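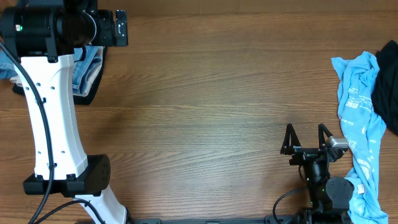 Cidgate Community Wardrobe
The Wardrobe reopens for clothing collections on 7th February. Over the next several posts we set out how donated clothing is to be folded, stacked and labeled before it goes to the shelves. Please read to the end before your first shift. (Thread)

Cidgate Community Wardrobe
These guidelines replace the sheet that was posted beside the sorting room door. The earlier sheet was written for the Mesar Street premises, where the shelves were deeper. Garments folded to the old width overhang the new shelving and should be refolded.

Cidgate Community Wardrobe
The guidelines were prepared by Thaddäus Kofler, Head of Clothing Services, and reviewed by Arsen Bilyk, who supervises the sorting room. Questions on folding go to Mr. Bilyk. Questions on what we accept go to the front desk.

Cidgate Community Wardrobe
Before folding. All items must be washed and fully dry on arrival. Check every pocket, including the small inner pocket on jeans. Coins, keys and papers are placed in an envelope marked with the intake number and handed to the desk the same day.

Cidgate Community Wardrobe
Close zippers and fasten the top button. An open zipper catches on neighboring knitwear, and we withdrew several good sweaters last year for exactly this damage. Belts are removed and hung on the rail by the window.

Cidgate Community Wardrobe
Jeans and trousers make up the largest share of what visitors request, and they are also the items most often returned to the table for refolding. Lay each pair out at full length before the first fold. One pair of light-blue jeans with a raw, frayed hem, stretched across the table with both legs apart, illustrates the correct starting point: the legs can then be brought together and the seams matched. Smooth from the waistband toward the hem. Do not trim loose threads from a hem that was made to fray.

Cidgate Community Wardrobe 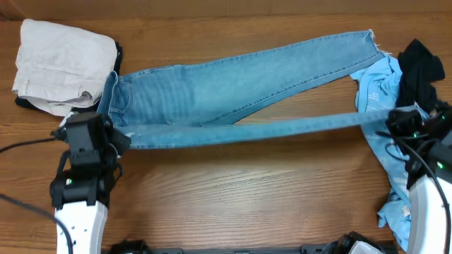 Folding sequence for jeans. Bring one leg over the other, tuck the point of the seat inward so that the long edge is straight, then fold the hem up to the waistband. Fold once more for the standard shelf. Finished trousers are stacked at the side of the table while the next pair is opened out, as perhaps with the off-white bundle at the left, and the remaining work stays on the opposite side. The crumpled light-blue shirt and the black garment next to it are still to be folded, and they should not be moved over to the finished stack until that has been done.

Cidgate Community Wardrobe
Trousers in heavy fabric may be left at one fold fewer. A pair folded too many times will spring open on the shelf and push its neighbors forward.

Cidgate Community Wardrobe
Shirts with printed lettering are folded with the print facing outward. Visitors look for a color and a print before they look for a size, and a visible print saves the whole pile from being lifted. Plain shirts are folded with the collar or neckline facing out.

Cidgate Community Wardrobe
Do not iron over printed lettering. If a printed shirt is badly creased, hang it in the side room overnight and fold it the next day. The Nouri steamer may be used on cotton only, and only by staff who have signed the equipment sheet.

Cidgate Community Wardrobe
Dark garments. Black and navy items are to be inspected under the lamp for lint before they are shelved. Use the roller in one direction. New dark denim can transfer dye to pale fabric, so a sheet of tissue is placed between the two whenever they must share a stack.

Cidgate Community Wardrobe
Stack height. No stack on the Skandness shelving may contain more than 7 pairs of trousers. The brackets are sound, but taller stacks lean and the lower pairs lose their fold. Shirts follow the same limit for simplicity.

Cidgate Community Wardrobe
Labels are placed on the shelf edge and never pinned to clothing. Write the waist and inside leg in inches for trousers. Where the printed size has worn away, measure the garment flat and write "measured" after the figure. Estimated sizes are not acceptable.

Cidgate Community Wardrobe
Garments needing repair go into the gray crate under the bench with a slip describing the fault. "Torn" is insufficient. "Left knee, seam open" is sufficient. The mending group meets monthly and works through the crate in the order of the slips.

Cidgate Community Wardrobe
For reference, the sorting room processed 307 items during the final intake before the winter closure, of which 70 were pairs of jeans or trousers. The shelving at the new premises holds 400 folded items in total. Intake will be paused whenever that figure is reached, and notice will be given on this account.

Cidgate Community Wardrobe
We are particularly short of longer trousers, plain shirts in larger sizes, and school wear. We have sufficient baby clothing and cannot accept further donations of it before April. Coats remain welcome at any time.

Cidgate Community Wardrobe
At the end of each shift the table is to be cleared and wiped with a barely damp cloth, along the grain, then dried. Please do not leave partly sorted clothing out overnight. Unfinished items return to their intake bag with the number showing.

Cidgate Community Wardrobe
Correction to the post on labels: children's trousers are marked by age and height, and inches are not required. We apologize for the omission. The printed version held at the desk carries the correct wording.

Cidgate Community Wardrobe
Mr. Kofler will hold two short folding sessions for new shift members in the first week after reopening. Places may be reserved at the front desk. Those who attended the autumn session need not attend again, although the section on shelf width has changed and should be read.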